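Textiles at Home, Unit 2: Drying Small Pieces Flat and on the Rack
Handout by Kathleen Phelan
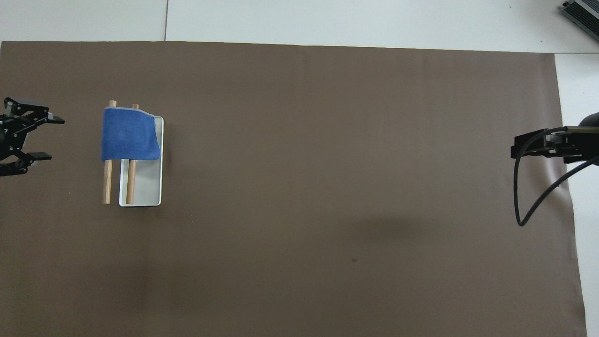 Before you start

Okay, so last time I got carried away with stain talk and we ran out of minutes for drying, and I know a few of you went home with damp samples in a sandwich bag. Sorry! Read this before the next session and we'll pick up from there.

You need your washed denim piece, a towel, a sheet of brown paper and one of the small racks with the two dowels and the white tray. Cover the table with the paper first. I like plain matte brown paper, the kind that comes on a big roll, and I don't fuss if it stops a little short of the table edge. Please don't use newspaper (ask me about my pale linen napkins sometime).

Getting the water out

Lay the piece on the towel, roll the whole thing up and lean on it for 30 seconds. Don't wring it. Denim will forgive you but your looser weaves won't, and I'd like you to get into the habit now. Unroll, give the cloth one good shake, and weigh it. Write the number down! Half the class skipped this in February and then had nothing to put in the table.

A sample that weighs 300 grams dry can easily weigh 600 when it comes to you from the rinse, so the second weighing, after the towel, tells you how much work the rack has left to do.

Hanging it

Drape the cloth over both dowels, up near the tops. Using the pair keeps the two layers from sticking to each other and lets air in between, and you'll get a softer fold too. If one side hangs down over the rim of the tray, fine, leave it. Just don't bunch it all on one dowel, which is what I did for years with dish towels and then wondered why they smelled like a basement.

A frayed edge goes at the top where you can see it. Smooth it with your fingers while it's damp and leave the loose threads alone. Pulling one always leads to pulling six. We'll trim them in the hemming unit, when the cloth is dry and has done all the shrinking it's going to do for now.

Things people asked me

Does the tray matter? Yes, a bit. It catches drips, and blue dye can come off new denim for several washes. Wipe the tray out when you're done or the next person's white cotton gets a surprise.

Can I put it by the heater? I'd rather you didn't for this exercise, we want everybody's drying times to be comparable. At home, do what you like, only turn the piece now and then.

For next time

Bring your three weights (dry, rinsed, after the towel) and one piece of fabric from home that you've never dared to wash. Wool is welcome!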